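Pumphrey House Rules Pack
Practice add-on for two-arm mobile robots, by Prostberg

Home > Simulation > Add-ons > Pumphrey House Rules Pack

$300 per seat, one-time. Download only.
Needs the Pumphrey base install (sold separately)

I'm Trevor, and I wrote most of this pack, so I'm the one who gets to ramble about it on the product page. It started as a text file. I had a running list of things I wanted every robot operator on our team to do before, during and after moving an arm inside a home, and I kept pasting it into emails. Then Nerys Yorath asked if she could have it as something her trainees could practice against, and after a couple of months of arguing over wording, we had a product!

What you get is 68 rules of good practice, written in plain sentences, and a checker that runs alongside your simulated house and tells you when you've broken one. Some are dead simple (open hand before you travel, base stopped before you reach). Others took us ages. The one on how close an elbow may come to something hanging on a wall went through more drafts than I'd like to admit, and I still think the number is a little generous.

The rooms are cluttered and colorful on purpose. People hang stuff up, they lean things against walls, they line up little bits and pieces on a ledge. If all your practice happens in a bare gray box then you get very good at bare gray boxes, and your first real living room is going to be a shock.

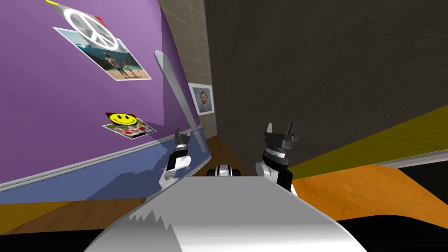
How the rules are grouped

There are eight groups, and you can switch each one on or off by itself. I'd leave them all on except when you're teaching a brand-new person, and then I'd start with Travel and Reach and leave the rest for the second week.

Travel -- moving the base, arms where they should be
Reach -- everything from the shoulder out
Grip -- opening, closing, letting go
Walls and Hangings -- pictures, photos, shelves, anything that can be knocked down
Doorways -- see below, my favorite
Floors -- edges, small objects, changes of surface
Handover -- passing control from one operator to the next
Stop -- when to stop, how to stop, and what to do before you start again

Every rule has a short "why" note and a severity, which is either Remind, Warn or Halt. You can turn a Remind into a Warn if your site is stricter. You can't turn a Halt into anything softer, and please don't write to ask me. Casimiro Llorente has tried and he works here.

The Doorways group

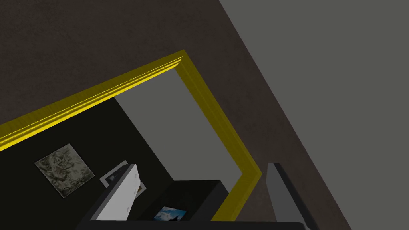 Doorways get more rules than anything else in the pack, and most of them come down to knowing where the sides of the opening are before any part of the robot goes near them. Our rule 31 says the operator has to find the header and both sides, out loud or in the log, and you aren't allowed to guess the ones you can't see. Take that view past the gripper: the bright yellow trim gives you the header and one jamb, clear as anything, and that's it for the door frame. A second framed picture on the far wall is mostly hidden behind a finger, too. So under rule 31 you'd back off or get another view before moving on. New operators hate this one (they'll say they know where the door is, they've just looked at it), and I get it, but a tilted wrist view fools your sense of straight up faster than you'd think.

Aniela Szulc wrote the companion rule on tilt. If your wrist view is leaning, you level it or switch to another view before you drive the base. I used to break it constantly.

The checker

It sits in a side panel and stays quiet until there's something to say. When a rule trips you get its number, the severity and a link to the "why" note. Repeated Reminds on the same rule get bundled every 10 seconds, so you don't end up with a wall of yellow text. Session logs save as plain text or a spreadsheet, and Mererid Vaughan put in a nice side-by-side view for comparing two operators on the same task.

A few things to know before you buy

This is our house guidance. It isn't a certification and it doesn't stand in for the safety standards that apply to your machine or your workplace, so keep those on the desk and follow them first. Where one of your own rules is tighter than ours, type yours in and the checker will use it.

The pack works with two-arm robots with parallel grippers. Suction tools and many-fingered hands aren't covered yet -- the Grip group just doesn't make sense for them.

Version 2 came out in January and existing owners get it free. If you're still on the Darnness edition, uninstall it first or you'll see every warning twice.

Also available: Wastness Workshop Rules Pack, Pumphrey Extra Rooms

Page updated Sunday, March 24, 2024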